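# Bench tips for a two-arm parts sorter, mostly learned from the time it quit

I was asked to write up some workshop tips on keeping a sorting cell out of trouble. I should say up front that I don't share the general excitement about these things. A person with two shoeboxes can sort a bench of salvaged electrical parts before lunch. Ours took most of June to do it without a fault, and I'm still not convinced it's done.

The fault that started all this was a grip error on a rocker switch. The left arm closed, reported a good hold, lifted nothing, and carried the nothing over to the tray with great care. The log said success. It said success 14 times before Aaliyah Kennedy walked past and noticed the tray hadn't gained a single part. The Urngate controller was reading finger position and calling that a grip.

**Tip 1. Don't trust the counter. Look in the tray.** Stop every so often and compare what the screen claims with what you can pick up in your hand. If they disagree, the screen is wrong.

**Tip 2. Start with both trays empty.** Leftovers from the last run will hide a missed pick. Tip them out, wipe them, put them back where they were. We use a green one on the left and a blue one on the right, and they stay that way so that two people talking about "the green side" mean the same side.

**Tip 3. Spread the parts before you start.** A heap is asking for trouble. You want table showing between pieces, with enough room for the fingers to come down without shoving the neighbor. Curved handles are the worst offenders, as small stuff likes to settle inside the bend. 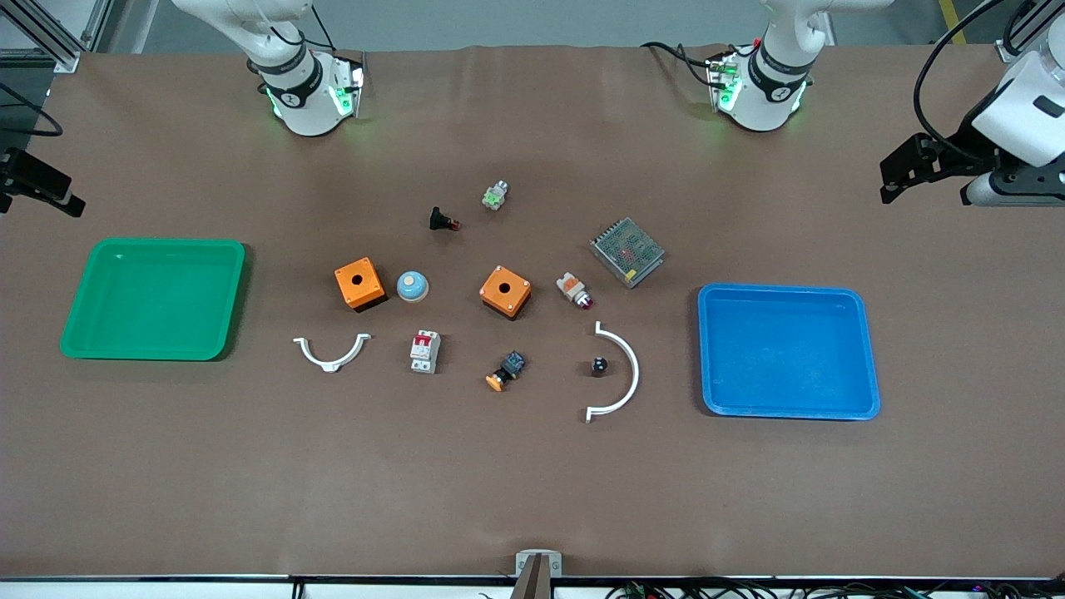

*Reading time: 4 minutes*

**Tip 4. Sort out your heavy part first.** For us that's the metal power supply. The sales sheet from Jurnport says the gripper will hold it, and maybe it will, at the right angle, on a good day. It let go of ours from a hand's height and put a dent in the table. I now move power supplies myself and let the arms have the switches and connectors. The sheet also says "no supervision required," which I read aloud to people when I need cheering up.

**Tip 5. Power off before you reach in.** I don't mean pause. Pause on our setup holds the arms in position with the motors live, and Pei-shan Yang got a knuckle pinched when a paused arm decided to finish its move. She was fine. The stop button is now within reach of whoever is standing at the table, and if you have to lean across the table to hit yours, it's in the wrong place.

**Tip 6. Watch the cables through a full swing.** A cable that hangs nicely at rest may snag when the wrist turns. Run the whole motion slowly with no parts out and your eyes on the cable only. We had one rubbing on a bracket and never heard a thing, and the first sign was the gripper dropping out in mid-carry. Check the plugs where they go into the base too. Push them in by hand - they creep.

**Tip 7. Keep shiny and see-through things in mind.** The camera has a hard time with glare. A perforated metal cover confused it more than any other surface we tried. Moving the lamp helped more than the software update from Bhat did, and the lamp move was free. The update cost us 388 dollars.

**Tip 8. Write down the faults as they happen.** A notebook and a pencil. Part, arm, what it said, what it did. The built-in log keeps 4000 lines and then starts writing over itself, and naturally the lines you want are the ones that went first.

I've been told the Ziturine add-on, which senses whether anything is between the fingers, would have caught the original fault. Could be. I'd like to see it on somebody else's bench for a few months, with the notebook next to it, before I pay for one.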